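# Bin picking project – items end up on the left and stay there

**dkessel_lab**

Posting for our team, senior project course, four of us on it. The task is clearing mixed items out of a deep gray bin with a fixed camera and one arm. We have to show it to the department at the end of term and I'd like a second opinion before we change anything big.

What we have so far:

- arm with a gripper on the end, cables run along the outside
- bin clamped to the setup so it doesn't walk
- grasp planner is Flilleck, mostly default settings
- 960 logged attempts since the start of November

Success rate over the whole log is 76 percent. The first few picks in a run are nearly always good. Then it falls apart. Whatever is left is against the left wall or in the front left corner, and the planner either finds nothing or picks an approach that the collision check throws out.

Two of us think it's the planner. The other two think it's the bin. We've been going back and forth on this for a week.

**mmorrow**

What does the bin look like inside? Straight walls or tapered? And what are the items, boxes or odd shapes? "Mixed items" could be anything.

**dkessel_lab**

Straight, smooth walls. Mixed odd shapes, and some of it is clear plastic. From today's run, arm down on the left side:

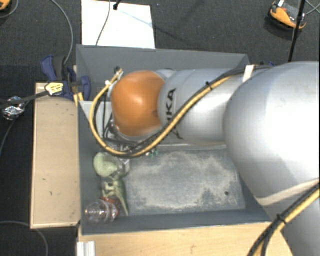

Our planner scores every grasp by clearance from the walls first and depth confidence second. With the weights we have now, it will always prefer something out on the open floor. That was fine with a full bin. Once things are all over on the left like they are now, nothing scores well, and the clear ribbed container lying in the front corner is about the worst case we could have come up with. Depth on it is mostly holes. The threshold for "no valid grasp" is 3 failed proposals and then the run stops.

**Wayne Lemieux**

I help judge the regional student contest and I see this a lot. My guess is you are the ones moving stuff to the left. If the gripper comes in from the right every time and misses, it pushes the item a little. Do that enough times and everything is on the far wall.

Go through the log and look at the failed attempts. Compare item position before and after. If the average shift is toward the left you have your answer and it has very little to do with the scoring weights.

**tpru**

I'd also look at the cable loop. It's hanging big and low around the wrist, and there are thin black wires loose in the middle of it. When you go into a corner that loop has to go somewhere. Does your collision model include it?

**dkessel_lab**

No. The collision model has the arm, the gripper and the bin. The cables are not in it. We've had it rub on the wall a couple of times and one of us stands by the stop button.

**tpru**

Then I'd fix that before you touch the planner. Shorten the loop, tie it closer to the last joint, leave enough slack for full wrist rotation and no more. Jog it by hand through the worst poses and watch. After that put a fat cylinder around the wrist in the collision model so the planner knows about the cables.

**mmorrow**

Disagree on the cylinder. If you pad the wrist that much you'll lose every corner grasp you have left. They already can't reach the left wall. You'd be turning 76 percent into something worse and then blaming the planner again.

**tpru**

I'd take a lower number over a torn cable three days before the demo. We tore one two years ago. The replacement took longer to arrive than we had left in the term, and we ended up showing a video.

**mmorrow**

Sure, and tying it back properly fixes that without lying to the planner about the size of the wrist. Tie it, test it, then model it at the size it really is.

**tpru**

OK, if they measure it at its worst pose and use that, I can live with it.

**gbrandt**

Going back to the clear stuff. Which camera are you using, and is it depth only or do you use color too?

**dkessel_lab**

Bélanger unit, the small one the school had on the shelf. Depth for the grasp, color only for saving pictures. It's on a fixed mount.

**gbrandt**

Same one we had in our club. It will not give you usable depth on clear plastic, doesn't matter how you set the exposure. We stopped trying. What worked for us was using the color picture to find the outline and then assuming a height for that item type. Crude, but it took our clear items from hopeless to around half.

Bright reflections will still fool it sometimes. Turn off whatever light is straight over the bin if you can and light it from the side.

**Wayne Lemieux**

If the contest rules are anything like ours, check whether you are allowed a per-item height table. Some courses count that as giving it the answer.

**dkessel_lab**

It's a course project, so there isn't a rule on it. I'll ask the instructor anyway.

I went through part of the log tonight the way Wayne said. I only did failed attempts where the item was visible in both pictures. Most of them moved left. A few moved toward the front wall. I didn't find any that moved right. So that side of the argument is more or less settled – it's us pushing them.

**kels_r**

(other half of the team here)

I don't think it's settled. The approach comes from the right because the planner always picks that side, so it's still the planner. If it were choosing from all directions the pushing would average out.

**mmorrow**

Can the arm physically get in from the left, though? Base is on the right. Look at the reach before you assume it would pick that side if you let it.

**kels_r**

For the near half of the bin, yes. For the far left wall I'm not sure the wrist can fold back that much. We'll try it by hand.

**Wayne Lemieux**

Another option is a push on purpose. When nothing scores, lower the closed gripper between the item and the left wall and drag it to the right. You need some gap to get in, so it won't help with things that are flat against the wall. A team from Plulwood did this last year with a Kemlow gripper and it got them past the point where their runs used to stop.

**dkessel_lab**

I like that. It would go in where we stop the run now. Plan is:

1. shorten and re-tie the cables, jog through the corner poses
2. measure the loop and add it to the collision model
3. write the drag move
4. color outline for the clear items if there's time

Kels wants to try the approach direction before number 3. We have the lab for 2 more sessions before the instructor wants numbers, so one of those might slip.

**tpru**

Post the new log when you have it. Same items, same starting layout, or you won't be able to compare.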